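November 13, 2023

# Bistden opens orders for Udau wave 2, confirms February shipping

Bistden has opened orders for the second wave of its Udau line of transforming figures, with delivery set for February. The wave is made up of two figures, Tazi and Plamia, sold separately or as a pair. Both were shown as grey prototypes earlier in the year and have now been put up in full colour on the company's own shop page.

Tazi is the smaller of the two. It turns from robot to desert buggy and is meant to stand at the same height as the scouts in most Masterpiece-scale collections. Plamia is a fire engine with a working ladder, and it is the first figure in the line to come with die-cast parts in the feet and hips. Bistden says the extra weight was needed to keep the figure upright when the ladder is raised in robot mode. Owners of the first wave will remember that balance was the main complaint then, along with a loose waist joint which the company later fixed with a replacement part.

Each figure comes with two faces, a stand adaptor and a printed instruction book. The stand itself is not included. Plamia also has a water cannon that stores under the rear of the truck, and Tazi has a pair of pistols that fit inside the doors.

The run is limited. Bistden has given the numbers as 1,552 pieces for Tazi and 449 for Plamia, with no second run planned for either. The gap between the two has not gone down well on the collector boards, where several people have pointed out that most of those wanting the buggy will want the fire engine as well. Of the Plamia stock, 254 pieces are held back for the paired set, so anyone buying it alone will be choosing from what is left.

Brahim Ouazzani, who leads the design team, answered questions from buyers last week in a short post on the shop page. He said the lower number came down to the cost of the metal parts.

"We would have liked to make more," he wrote. "The die-cast tooling took up most of the budget for the wave, and we did not want to go back to plastic hips -- people told us very clearly what they thought of those."

He also confirmed that the paint on Plamia has been changed from gloss to satin since the prototype was shown, and that the ladder now locks at full length. The clear windows on both figures are moulded in one piece with the roof, so they cannot be swapped for tinted ones as they could on the wave 1 van.
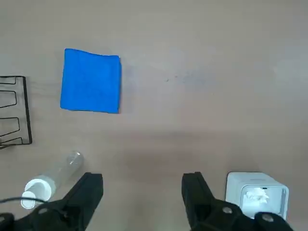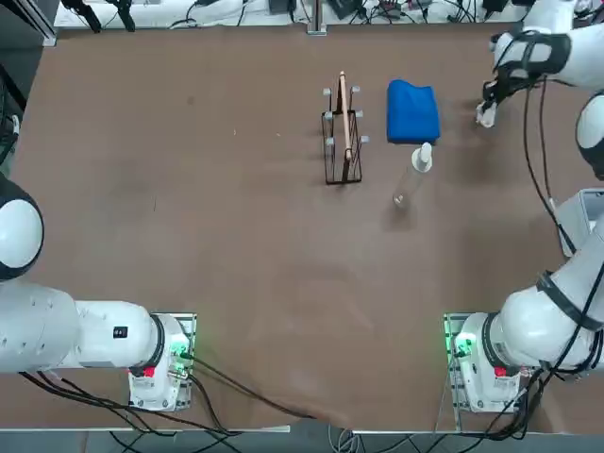
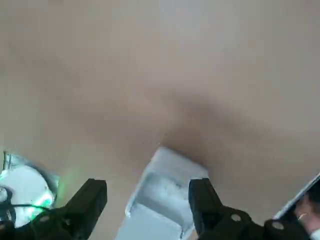
Shipping will be handled in the order that payments are received. Bistden is asking for a deposit now, with the balance due when the figures leave the factory. Deposits can be returned up to the end of the year, but after that they will only be moved to another item in the shop. Buyers who ordered a wave 1 figure direct will find a code in their account that takes the postage off the paired set. The code does not work on single figures.

A few smaller points from the same update:

- The replacement waist joint for wave 1 is back in stock and can be added to any order.
- Packaging has changed from a window box to a closed box with a foam tray.
- Both instruction books will be put online as downloads before the figures ship.
- The upgrade set with larger hands, first mentioned in the summer, has been dropped.

There was nothing firm on wave 3. Ouazzani said that one figure is at the drawing stage and that it will be a flyer, the first in the Udau line, but he would not say which character it is based on or whether it will share parts with anything already released. Guesses on the boards have mostly settled on a jet, though a helicopter has its supporters -- the shoulder shape in the one sketch shown so far could be read either way.

Shops outside Bistden's own site have not listed the new wave yet. Those that carried wave 1 are expected to get a share of the Tazi run, with Plamia sold direct only.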